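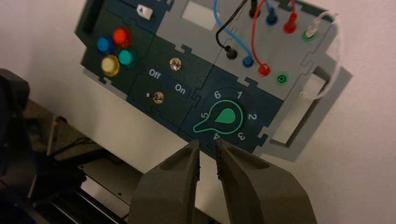 Re: dial turn stalls between positions, Trultusa practice panel kit

Last updated: August 28, 2021

Third entry on this one, and I think we have it! Quick recap for anyone picking up the thread at Povholm: the Trultusa kit ran the button routine perfectly from day one, then the rotary task started throwing a torque stop partway through the turn. The buttons and the toggle were never the problem. It only happened on the dial, and mostly in the stretch where the long arm of the pointer swings through the 5 and 4 side, with the fingers coming up at it from underneath. Error code 9 every time.

What I tried first:
Re-ran the wrist camera calibration. No change.
Dropped the turn speed to the lowest setting. Stalled later, but still stalled.
Swapped the finger pads for the softer spare set. Worse, so the originals went back on.

Fiorella Mancuso on the Wijaya support desk asked for the mounting angle, and that was the clue. Our panel is tilted, and the turn routine assumes it hangs level unless you tell it otherwise. The setting is under Fixture > Panel Pose, and ours had been sitting at zero since we installed it in February. I entered the real tilt, saved, power cycled the controller and ran 200 turns without a single stop. The grip looks smoother too - no more little hitch on the way around.

Still open: the patch cable routine gave up 3 times overnight on the white plug. Could be slack in the cable, could be the same pose setting cached in an old program. I'll rebuild it from scratch before blaming the hardware.

I really like this kit. The tiles pull apart and go back in a new layout over a coffee break, and support answers fast. Could the pose step please go on page one of the setup guide? Hurkham has the same kit arriving soon and will hit this too.

Leaving the ticket open until the cable run is clean.

This site uses cookies to keep you signed in. Accept | Manage settings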